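I've been meaning to write this up since September, when my sister and I finally divided Dad's ashes. There are five of us who wanted a share, so the funeral home's cardboard box was never going to do. My friend Ama Sowah had used the Skallasine keepsake set for her grandmother and liked it, so that's the one I ordered, and I've now lived with it long enough to have opinions.

The set comes from Clornari and you get five small urns, a folding paper funnel, a scoop, little zip bags, and a sheet of blank labels. Mine were the blue ones. They're about as tall as a coffee mug and they have a nice weight to them, so they don't feel like something off a gift shop shelf. The lids screw down tight. I turned one upside down over the sink before I filled it (with rice inside, I was nervous!) and not a grain came out.

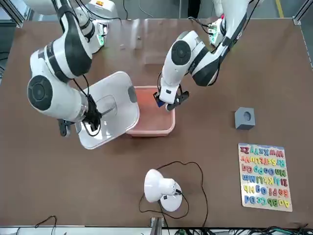

The funnel is the weak part. It's thin, the fold line won't stay flat, and by the third urn I'd given up and gone to get the metal one out of the kitchen drawer. If you're ordering this, get yourself a decent funnel first and spread out an old sheet, and do it with the fan off. Also, go slow with the bags. They're a tight fit through the neck of the urn, and I ended up filling them after they were already in, with my sister holding the edges open. We laughed more than I expected to, which Dad would have been fine with.

Engraving was extra and took 20 days to arrive, when the site told me to expect less. I emailed twice and got a kind answer the second time. The lettering itself is lovely, clean and easy to read, but you only get 21 characters per line, spaces included, so our full last name plus both of his middle names didn't make it. We went with his first name and Charpentier and left it there.

My aunt keeps hers on the piano, and my brother is taking his out to Carnau, where the two of them used to fish. One word of warning if you plan to fly with one: these are metal, and the lady at the airline desk told my brother she'd want something a scanner can see through. He's moving his share into a plain wooden box for the trip and putting the urn in his suitcase.

I'd give the set 3 stars for the accessories and the full 5 for the urns. I'd buy it again and skip the funnel. The blue does pick up fingerprints, so keep a soft cloth near it.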